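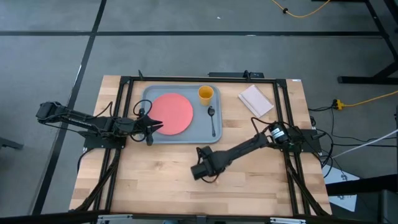 okarpenko
Question on tray layout for a canteen serving 37 covers. At present we set the plate on the left, cup at the top right corner, spoon below it with the handle towards the diner. Larysa Vakulenko wants the cup moved in beside the plate. I think the corner is more stable when the tray is carried. Opinions?

tayla_rewi
Corner is worse. The load sits at the far end and the tray tips towards it. A full cup weighs more than an empty plate.

okarpenko
The plate is not empty when it is carried.

foulkes16
Depends on the rim. With a raised rim the cup can slide and still stay on. On a flat tray I would keep it central. Trolis sell a ribbed mat, 11 mm pitch, which stops most of the sliding.

lilla_p
Mats trap crumbs. We took ours out in June. Paper cups are the real difficulty, as they are light when empty and go over when the tray is set down. 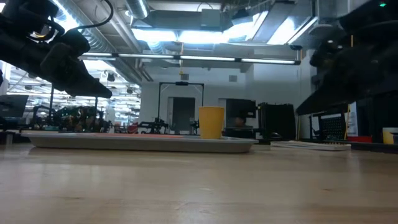 Kristaps: fill them at the table, then. A jug on each table removes the problem, and the trays go out lighter.

tayla_rewi
That needs more jugs and a second trip. I still say cup next to plate, spoon on the outside.

okarpenko
I will try both layouts for a week each and log the spills.

Comments (2)

Hindeo, 10th March
Spoon under the cup is fine for right-handers. Left-handers have to reach across the plate.

Larysa V.
My point exactly. Orest, please log that as well.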